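Sourdough in a cold kitchen, who else is still baking?
Started by delia_herrera

My kitchen in Sistholm is freezing this week and I have just had the best loaf of my life out of it! Pink bowl for the starter, long slow rise, and I let the dough sit all night and half the morning.

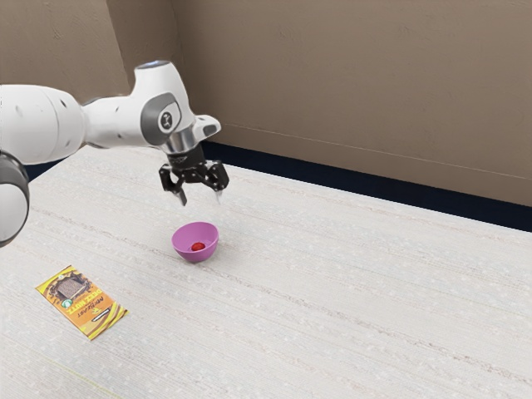
Nicanor Bustos
Cold is fine for flavour but you're going to get a brick sooner or later. I put mine in the airing cupboard every time, winter or summer.

delia_herrera
No bricks yet! The crumb was lovely and open, and the crust sang when it came out (I love that noise so much). I used 87 grams of rye and the rest strong white.

Milagros Insaurralde
87? Why not 90?

delia_herrera
End of the bag, Milagros!

josefina_e
I'm with Delia. I left mine on the windowsill for two nights by mistake and it was sour in the best way, great with cheese. Nicanor, doesn't the airing cupboard dry the top out?

Nicanor Bustos
Damp tea towel. Never had a skin on it. Two nights is too long, sorry, the gluten goes to soup.

josefina_e
Mine held its shape! A bit flat at one end, I'll give you that.

Normunds B
Try nine hours in the coldest room, then shape it and give it a last rise somewhere warm. You get both. In July I do the whole lot in the fridge.

delia_herrera
Ooh, trying that tomorrow. Does it matter if the starter's been fed the same day?

Normunds B
Feed it the night before and use it when it's bubbly.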